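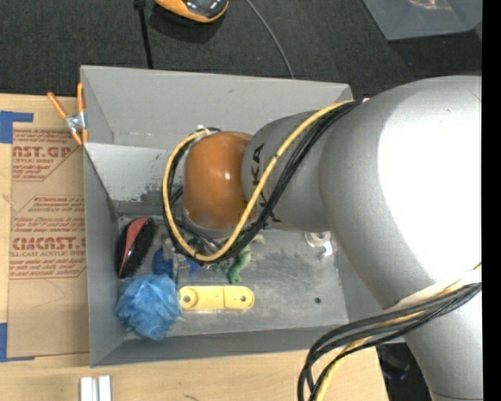

Counting the Damage After the Shelling Stops

6 min read

A damage register is a list of buildings. Each line carries a location, an owner or user, a category of use, a grade of damage and the date it was inspected. Governments and relief agencies pay out against it, and courts may later read it. For these reasons the rules for adding a line, and for changing one, deserve more attention than they get in most ceasefire talks.

The register for the Pirihi valley was opened in March, after the second truce. It holds 3,000 entries. Of these, 912 are graded as destroyed and 382 are still marked "use unknown." My argument concerns that last group. The present rules treat it as a clerical backlog to be cleared when staff are free. I think it is the part of the register most likely to decide whether the whole can be trusted, and it should be handled first.

Consider how an entry gets its category of use. The inspection team visits, grades the structure and asks the nearest available resident what the building was for. If two residents agree, the use is recorded. If no resident is found, or if they disagree, the field is left open. In Urnent, where most families left before the shelling of the upper road, the field was left open for nearly every building on the east bank. A clinic and a grain store can therefore appear on the same page with the same grade and the same blank.

The blank has consequences. Under the truce text, schools, clinics and places of worship go into a protected schedule. Damage to anything in that schedule must be reported to both parties and answered in writing. Damage to a building of unknown use need not be answered by anyone. Leaving the field open is in practice a decision, and it favors whichever side fired.

Kerubo Simiyu, who drafted the inspection rules, has defended the two-witness standard in print. Her case is a serious one. A register that accepts a single statement can be filled with false claims. Both armies in the valley have stored ammunition in civilian buildings, and both have an interest in calling a depot a school. If one false entry is exposed, the remaining entries lose weight with it. She would prefer a short list that holds up to a long list that does not.

I agree with the aim. The trouble is that the standard tests for the presence of witnesses, and witnesses are missing where the fighting was heaviest. A rule that works well in a lightly damaged town works badly in an emptied one. The result is a register in which the quality of the evidence falls as the damage rises. Anyone reading the totals without knowing this will conclude that few protected buildings were hit on the east bank. The data do not support that conclusion, and they do not support the opposite one either.

There are other kinds of evidence. Tax rolls for Urnent survive in the district office. So do staff pay lists for the health service, which name the posts where nurses were assigned. School enrollment returns were filed each year until the roads closed. None of these proves what a building was used for on the day it was struck, but neither does the memory of two neighbors who had already left. A document made before the war for a dull purpose has one advantage over a statement made after it: the clerk had no reason to lie about the shelling.

Erick Rashidi put forward a version of this at the Skendura talks. His proposal had three grades of confidence. Use confirmed by witnesses would be grade A. Use shown by prewar records alone would be grade B. Use claimed by one person, with no record, would be grade C and would not enter the protected schedule. Grade B entries would enter it, with a note, and either party could contest them within a fixed period. The proposal was set aside on the ground that it would delay publication.

I find that ground weak. The register has already been published once and corrected 2 times, and each correction was slower than the matching work would be. The records are on paper, but they are sorted by street. The larger cost would fall on the armies, which would have to answer for more buildings. That is a reason for them to object. It should not be a reason for the inspectors.

One further change is needed. The register shows only the current value of each field, so a reader cannot tell whether an entry was altered, or on what basis. When the mill at Stevix moved from "commercial" to "military," the earlier value simply disappeared. The change may well have been correct. A line giving the old value, the new value and the source would have let both sides check it, and it would have taken the clerk very little time to write.

The next inspection round is due to start on the west bank, where residents have returned and the blanks are few. It should start in Urnent, with the tax rolls.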